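The Long Table

By Diarmuid Hanrahan

5/28/19

My grandmother kept a roll of brown paper behind the kitchen door, and it came out for everything: parcels, school books, the Christmas goose, and above all for the table, whenever anything messy or important was about to happen on it. I thought of her a good deal this spring, having fallen into the company of people who take the covering and marking-out of a table very seriously indeed.

It began with a letter from Angelica Catacutan, who teaches an evening course called Flovano in the old seed warehouse at Pleltmont, and who had read something I wrote in October about airing cupboards. She felt (quite rightly) that I had been careless on the subject of folding. A cloth, she wrote, is only as easy to fold as the surface you fold it on, and would I please come and see what she meant? I am not a man who turns down an invitation that mentions both cloth and cake, and so I went, and then kept going back.

Her method is lovely in its plainness. You take the longest table you can lay hands on and cover it with brown paper, pulled as flat as it will go. Then you run your tape down the length of it, and across it, until you have a grid of good-sized oblongs. One thing goes in one oblong. That is very nearly the whole of it, though Angelica can talk about it for an evening and I have happily listened to her do so. 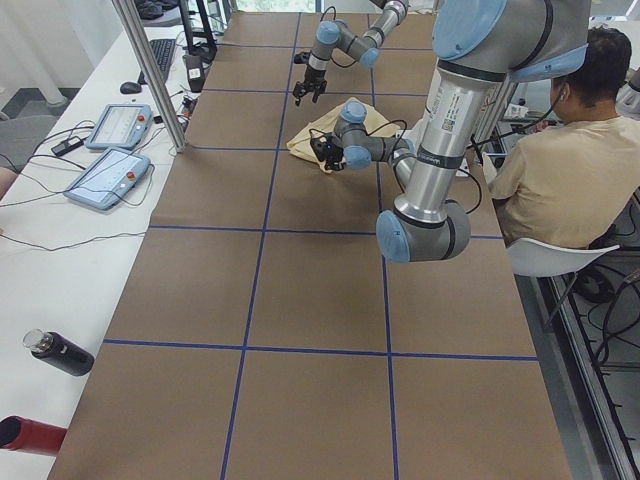

The long table at Pleltmont, with its brown paper, blue tape and a yellow cloth towards the middle.

What the grid gives you, and I was slow to see this, is somewhere to stop. At home I tip the clean washing on to the bed and it becomes a single great heap with no beginning, and I go off and make tea. Put the same washing out over a marked table and each piece has its own small territory. You deal with a pillowcase, and then you deal with the tea towel next door to it, and the tea towel has no opinion about the fitted sheet at the far end.

She starts everybody on a plain square duster, and will not let them start neatly. It has to be dropped, all rucked up, and then coaxed out from the middle towards the corners with the flat of the hand. Only when it lies quiet may you fold it, edge to edge, using the tape as your straight line. I had been folding dusters for 40 years and had never once looked at the edges!

The paper has its own following. A fresh sheet, Angelica says, is a little too slippery and a little too proud, and she likes it best after a few evenings, when it has picked up some wrinkles and begins to hold a cloth where you put it. She leaves the scuffs alone. When it finally tears she turns the good parts into drawer linings, and I have come home with a length of it under my arm more than once.

Then there is the tape, on which feelings run high.
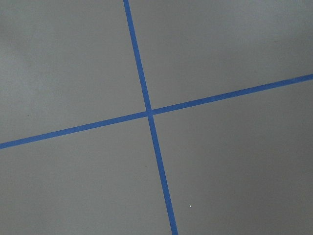

Angelica is firm that you lay the long strip first, in one go, walking backwards if you have the room, and press it down with your thumb as you travel. The cross strips come after, straight over the top, with no cutting at the corners. I asked whether they oughtn't to be measured and she gave me a very kind look. Her eye is good enough, and if an oblong comes out stingy she keeps it for socks. Mine come out stingy quite often, and I have a great many socks.

I have now tried it at home on our dining table, which is a good deal shorter and has a wobble. There was room for 12 oblongs, and I did the whole of the linen cupboard over a wet afternoon with the wireless on, stopping for lunch at the end of a row. The tablecloths took longest. The napkins were done before the kettle boiled, and I found my mother's tray cloth, which I had thought lost, folded up inside a bolster case.

The Flovano evenings run for four weeks at a time, and you should bring your own cloth, as crumpled as you like. Angelica provides the paper, the tape and a ginger cake, which is cut, I need hardly tell you, into oblongs.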